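Unit 2: Receiving and Sorting Mixed Produce
Instructor: Krystyna Laskowska

Mixed produce is sorted on a covered table before anything is washed or cut. Students should spread the items so that each can be judged separately by skin, shape and size. Color alone is a poor guide — a ripe fruit and a spoiled one may share the same shade.

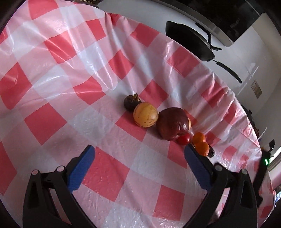 Department of Food Service and Household Studies, Prakavbridge

A plastic cloth, such as the red-and-white checked one, is acceptable for this exercise. Creases should be smoothed toward the rim before small items are set down. Cherry tomatoes and small citrus are handled last, after the larger fruit has been placed in its tray.

Striped yellow fruit is entered under "melon type" until the variety has been confirmed with the instructor. Wrinkled brown items are entered as "dried or unidentified" and are not to be tasted. An uneven or dented surface is recorded in the remarks column; it does not by itself justify discarding the fruit.

Sorting sheets carry 14 lines. Completed sheets are returned to Imke Sauerland before the April practical.

Reading: course packet, section 2, "Skin and Stem."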